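The Screwdriver Goes Back in the Tub
A word about tidying, from the tool bench at Skivetti

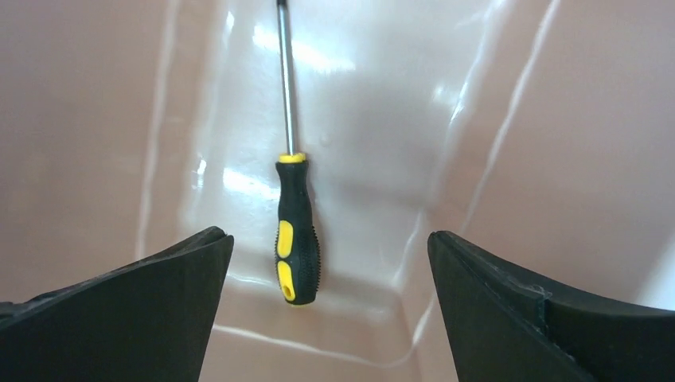
One tub, one tool

If you have been in on a Saturday this spring you will have noticed that the drawers under the long bench have been emptied, wiped out and filled up again in a way that may take some getting used to. I know there was a certain amount of grumbling (I did a good share of it myself, having known where everything was in the old muddle for years), but I have come round to it completely, and I'd like to use my corner of the May newsletter to tell you how it works and to ask you, very kindly, to go along with it.

The idea came from Vilja Heinonen, who spent a whole rainy afternoon with us in the winter looking for a screwdriver so she could tighten the leg on a piano stool. We had plenty of them. They were under the sandpaper, behind the glue, in the pocket of an apron and in one case inside a boot. By the time she had the right one in her hand the kettle had boiled and gone cold twice, and she said that the tools people reach for most often ought to live by themselves, out in the open, with nothing piled on top. So that is what we've done. The everyday screwdriver, the black one with the yellow panels in the grip, now has a pale pinkish tub all to itself, and you can see it the moment you walk up to the bench.

I'll admit I thought giving a whole tub to one screwdriver was a terrible waste of a good tub. Then I used it for a month. It is such a pleasure to put your hand down and come up with the thing you wanted! The smooth sides are easy to wipe, too, and sawdust shows up on that light color right away, so it gets cleaned out far more often than the old drawer ever did.

What lives where

The left end of the bench is for things you pick up and put down all day long: the everyday screwdriver, the tape measure, the pencils and the small hammer. Each has its own place and should be the only thing in it. Please don't drop your leftover screws in with the screwdriver, however handy it looks. Leftover screws go in the jar on the windowsill, and Leif Åberg sorts through that jar when he is waiting for varnish to dry, so you'd be giving him something to do.

The middle drawers are for sets. Chisels in the top one, files in the next, and the little precision drivers for eyeglasses and clocks in the roll at the bottom. If you take one out of the roll, lay the roll open on the bench until you're finished, and that way the gap reminds you.

The right end is for borrowed tools and anything waiting for repair. There is a tray with a lined card beside it, and all we need is your name and what's wrong. "Wobbly" is fine. "Kjell dropped it" is also fine, and Kjell Tveit has asked me to say that he has seen that one and it was very funny.

A little about looking after a screwdriver

Several of you asked about this at the last open evening, so let me set down what I do at home. I wipe the shaft with a dry cloth when I'm done, and if it has been anywhere near damp wood I follow up with one drop of light oil on the same cloth. Grips want a bit of warm water and dish soap now and then, and an old toothbrush is just the thing for ridged ones, where grime settles in and makes them slick. Dry them well before putting them away.

If the handle you have at home has a hole near the end, by all means hang it on a nail, as my father did with all of his. He drew the outline of every tool on the wall in carpenter's pencil, and when we sold the house the new people kept the wall the way it was, and I still think about that.

And do check the tip against the screw before you lean on it. It should sit snugly and fill the slot. A worn tip chews up screw heads and tempers both, and we would much sooner hear that one needs replacing than find it tucked quietly back in place.

Still to do

The shelf over the vise hasn't been touched. It holds paint, mostly, plus a box marked Distura that none of us has felt brave enough to open. Katalin Halász has offered to take it on next Saturday from 10 in the morning, and she would be glad of company, especially anyone tall. There will be coffee and, if last time is anything to go by, cardamom buns.

We could also use 6 more tubs with smooth insides, any color, no lids needed. Ice cream tubs are a bit too thin for the job. If you have something sturdier sitting in a kitchen cupboard, leave it on the step by the side door with a note saying it's for the bench, and I'll find a good home for it.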